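Jindov Coop Ventilation Log: README

Version of 01/09/2022

Overview

This data set holds temperature and humidity readings from small backyard poultry houses, together with the door and vent settings in use when each reading was taken. It was put together to help people who are planning a henhouse decide how much vent area to cut and where to put it. The readings come from 7 coops at two sites, Cowie and Morbridge. All coops hold laying hens. No broiler or duck housing is included.

Files

readings.csv: one line per reading
coops.csv: one line per coop, with floor area, wall height, roof type and total vent area
notes.txt: free text on repairs, bedding changes and sensor swaps

Fields in readings.csv

coop_id: matches coop_id in coops.csv
time_local: local clock time, 24-hour
temp_in: air temperature at roost height, degrees Fahrenheit
temp_out: air temperature outside, on a shaded wall
rh_in: relative humidity at roost height, percent
rh_out: relative humidity outside, percent
vent_open: open vent area at the time of the reading, square inches
pop_door: 0 closed, 1 open
flag: blank if the reading passed all checks, otherwise a letter code

Flag codes

D: sensor covered in dust and cleaned afterward
M: sensor moved by birds
B: low battery
X: reading outside the range of the sensor

Flagged readings have been left in. Drop them before taking averages. There are 293 flagged lines, most of them code D and most of them from the Cowie coops, where the bedding is fine pine shavings.

Placement of sensors

Indoor sensors hang 2 inches above the highest roost bar, on the wall farthest from the pop door. They are not placed in the direct path of a vent. Outdoor sensors are on the north wall under the eave. One Morbridge coop has no north eave, and its outdoor sensor is on a fence post under a small cover. See notes.txt.
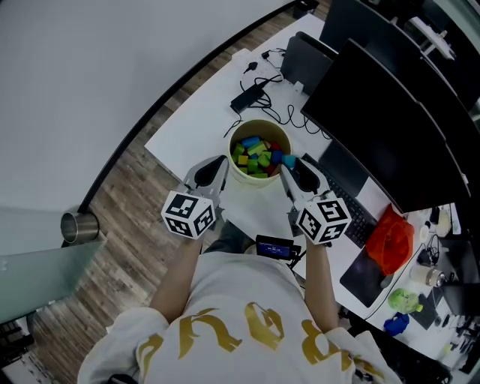

Vent area was measured by hand with the vent fully open and then scaled by the slider position. Hardware cloth over the opening was not subtracted. Users who want free area should apply their own factor for the mesh they plan to use.

Known problems

The Morbridge outdoor humidity column has a gap in December. Indoor values for the same period are complete.

Coop C4 had its floor raised partway through the log. Its line in coops.csv gives the later wall height only.

Bird counts are not recorded. Dividing moisture load by number of hens is not possible from these files alone.

Suggested use

Compare rh_in with rh_out at night, with pop_door at 0. Daytime readings with the door open say little about the vents. The largest coop in the set has a vent area of 300 square inches, and results should not be carried over to buildings with more.

Terms

Free to copy and change with credit to the Hokard coop plans project. Corrections should give the coop_id and time_local of each line affected.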